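About Flandano

Flandano is a small bookbinding and print finishing workshop. We bind theses, parish registers, family histories, short runs of poetry and the occasional cookery book that has been used so hard its spine has gone. We also repair old books, provided the paper is sound enough to take it.

The business was started by Teguh Pelupessy in a single room above a shoe shop. He had trained as a binder at Pleltano, a larger firm that did mostly ledgers and account books, and when it closed he bought two of its presses and a cabinet of brass type. Both presses are still in use. We moved to our present ground-floor unit when the stairs became too much for the paper deliveries.

There are now 6 of us. Three work at the bench, one looks after printing and trimming, and two share the office, the phone and the packing. Most people who join us have never bound a book before. They start on folding and sewing, move on to case making, and come to leather last.

Our work falls into two parts. Thesis and dissertation binding takes up most of the summer and runs on into October. The standard cover is buckram in one of the university colours, with gold lettering on the spine. Normal turnaround is 3 working days from the time we have the printed pages. 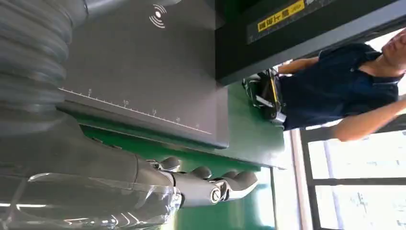
The rest of the year is mainly repair work and short runs. A short run for us is anything up to 200 copies. Above that we will usually suggest you speak to a trade binder, as their price will be better than ours. The biggest single job we have taken on was 666 copies of a village history, which filled the hallway and both window sills until they were collected.

We make one range of our own, the Lill notebook. It is sewn in sections so that it opens flat, and comes plain or lined. Shops can order in boxes of six.

For repairs, please bring the book in or send clear photographs of the spine, the hinges and any loose pages. We will give you a price before we do anything. We do not value books, and we do not remove stamps or inscriptions.

The workshop is open from 9 am to 4.30 pm on weekdays. The entrance is in the yard behind Filletti, the café, and there is space to pull in while you unload. Ring the lower bell, as the upper one belongs to the flat. If you are coming about a large order or a family Bible, phone first so that one of the binders can be free to talk to you.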